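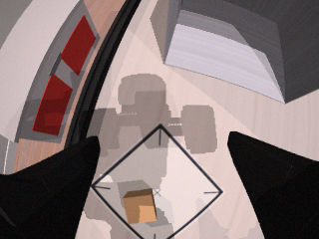 Figure 9. Diamond outline on a light tabletop with faint wood grain.

Section 4: Setting up the Prondus board on a table

Read this section before you unpack the playing pieces. It covers choosing a table, levelling the board and fitting the corner pads. Rules of play are in the separate booklet.

4.1 Choosing a table

Use a firm table at normal dining height. The board turns on its base during play, so allow 10 cm of clear space past each corner. Folding card tables can be used if the legs lock.

Note: The board may be set square to the players or turned to a diamond. Two-player games use the diamond position. Each player then sits facing a corner.

4.2 Placing the base

1. Wipe the table with a dry cloth.
2. Lay the paper template where you want the base to sit. Line up its corners with the seats.
3. Mark the corners with low-tack tape. Do not use pencil on oiled or waxed timber.
4. Remove the template and set the base down inside the marks.
5. Turn the base a quarter turn each way. If it catches, lift it off and check for grit under the ring.

Caution: Keep fingers clear of the gap between the ring and the base while turning.

4.3 Levelling

1. Put the supplied marble in the centre cup.
2. If the marble rolls out, find the low side and wind the foot on that side anticlockwise, half a turn at a time.
3. Repeat until the marble stays put.
4. Tighten the locking nuts by hand. A spanner will strip the thread.

Boards sold with the Priseck base have fixed feet. Use the cork shims in the small bag instead, and stack no more than two under any foot.

4.4 Fitting the corner pads

1. Turn the board face down on a towel.
2. Peel the backing from each pad and press it into the recess for around 10 seconds.
3. Leave the board face down for an hour before play.

Replacement pads are sold under the Curkska name and come in the same colour as the originals. Pads from the older Polák set are thicker and will stop the lid closing.

4.5 Storage

Store the board flat, in its box, away from heaters and direct sun. Do not leave it in a parked car. If the centre cup becomes sticky, clean it with a damp cloth and dry it straight away. Methylated spirits will cloud the finish.

Tape marks can stay on the table between games, but lift them within a few days on any polished surface.

Diagrams and text: Iveta Urban. Revised May.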